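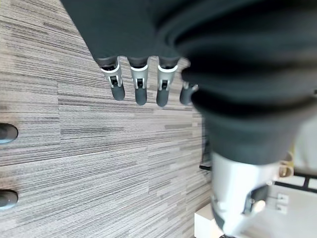 Junitz Print and Packaging Program
Handout for Unit 9: Getting a folding carton ready for press
February 2022

Welcome back, everyone! Last time we spent the whole session on ink, and I know a few of you left with your heads swimming, so this unit starts with something you can hold in your hands. Bring a carton from your kitchen or bathroom cabinet (cereal, toothpaste, tea bags, whatever you've got) and open it along the glue seam until it lies flat. Please don't cut it, just peel gently.

1. Grain direction

Paperboard has a grain, much the way wood does, because the fibers tend to line up in the direction the board travelled through the paper machine. It folds easily along the grain and puts up a fight across it. On most upright cartons we want the grain running around the box, at right angles to the main vertical creases, which helps keep the side panels from bulging once the product is inside. I'll admit it took me an embarrassingly long time to keep this straight when I was starting out, so draw an arrow on your flat carton and leave it there.

2. Creases and cracking

A crease is pressed into the board by a steel rule pushing it into a channel. If the channel is too narrow, the board may split on the outside of the fold, and heavy dark ink makes every tiny split show up white. Digital presses that use dry toner need extra care here, as the toner layer can flake along a fold. Ask for a folded sample before the full run, every single time.

3. Glue flaps and varnish

Keep ink and varnish off the glue flap! Adhesive needs bare fibers to grab. The same goes for any spot where a batch code will be added later by inkjet.

4. Worked case: the Stelorano job

Stelorano wants 800 tea cartons in four flavors, and the converter, Nikolovski, has quoted a digital run. The art file has the following problems:

Flood color covers the glue flap
Small type sits right on a crease
No bleed on the top tuck
Flavor name in a rich black at very small size

Mark each one on your printed die line and write a short note to the customer explaining the fix. Be kind in the note. Customers read these things at the end of a long day, and a friendly sentence goes a long way.

Reading: Mimton workbook, pages 14 to 65. Skim the tables, you'll come back to them in the next unit. Hand in your marked die line with your name on the back.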